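Dishes first, Auður told herself. Dishes, then the suitcase, then the call to Nasution about the key. The bus left at 4 and she still had her socks off.

She put the plate with the red heart on its rim in the rack. Her mother's. Then the teal bowl with the wavy edge, the one that never sat right anywhere - it tipped, she cought it, breathed.

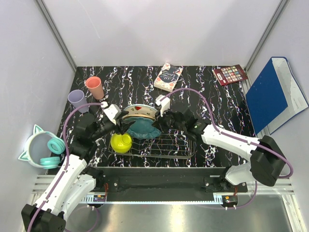

Where was the other shoe. Under the bed, no. Behind the door, no. The phone buzzed and she let it. Fifty dollars for the ride to Rillero, if she missed the bus, and she didnt have fifty dollars.

The pink cup and the lavender one could stay out. Somebody would want tea.

She stood there too long. Then back for the plate - wrapped it in her blue sweater, heart side in, and pushed it down between the jeans.

The phone again. "I'm coming," she said, one shoe on. "I'm on the stairs."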